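Search products Enter keyword or item number Go

Festum Plastic Tumblers – Light Blue, Pink, Lime Green
Item 1577

Print this page | E-mail this page to a friend

The Festum tumbler is a tall plastic cup for cold drinks. It has a rolled rim and tapers gently from the top down to a flat base. We sell it for kitchens, break rooms, patios, school events and anywhere else that glass is a bother. It is made to be washed and used again, so it is a bit heavier than a party cup and does not fold in when you pick it up full.

The set comes in three colors: light blue, pink and lime green. The blue is a pale pastel. The pink is on the dusty side and goes well with plain white plates. The green is the bright one. If you are matching tablecloths or napkins, ask for a color card before you order a full case.
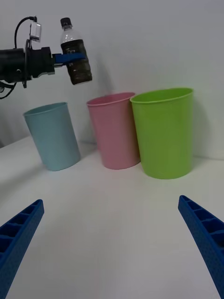

Olaniyan

I handle the drinkware orders at Flidemel, and most of the questions I get on this cup are about pouring. The mouth is the widest part, so you can fill it from an ordinary screw-cap soda bottle without much care. For a dark drink like cola or iced tea, leave room at the top for ice and foam. Giving each person one color for the day saves a lot of washing – families with small children tell us this is the main reason they buy the mixed set.

Care

Wash before first use. Top rack of the dishwasher or by hand with a soft sponge. Scouring pads will mark the matte finish on the blue and the pink. Coffee and tomato juice may leave a stain if they sit overnight. A spoon of baking soda in warm water, left for 30 minutes, takes most of it out. Do not use in the microwave or oven, and do not fill with boiling water.

Storage

The cups nest inside each other. Let them dry fully first, as damp cups can stick. If two do stick, run warm water over the outer one and twist. Do not pry at the rim with a knife.

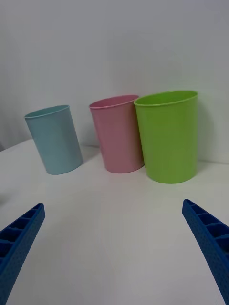

PRADDEN, March

The lime green is back in stock and mixed sets are shipping again. Orders placed while it was out have been filled in the order we got them. If you took a set with a second pink in place of the green, you may send the extra cup back for exchange, as long as it has not been used.

The spring run was made from the same molds as the last one, so new cups will nest with the ones you have. Shades can vary a little from run to run. It is hardest to see in the green and easiest to see in the blue, so order all your blue at one time if an exact match matters to you.

Ordering

Mixed set: one each of light blue, pink and lime green.
Single color: sold by the sleeve, 30 cups to a sleeve.
Full case: please allow 19 days. Cases are packed to order.
Large events: for orders over 2,000 cups, write to us first and we will confirm stock in each color.

Lids and straws are not included and we do not carry a lid that fits this rim. Printing is offered on full cases only, in one ink color, black or white. White shows up best on the pink, and black is the better choice on the green. Send your artwork with the order.

Returns are accepted on unused cups in the original sleeve. Printed cups cannot be returned. If a cup arrives cracked, keep it and the box until we have answered your note – the carrier sometimes asks to see both.

Contact Flidemel | Copyright Flidemel. All rights reserved. | Back to top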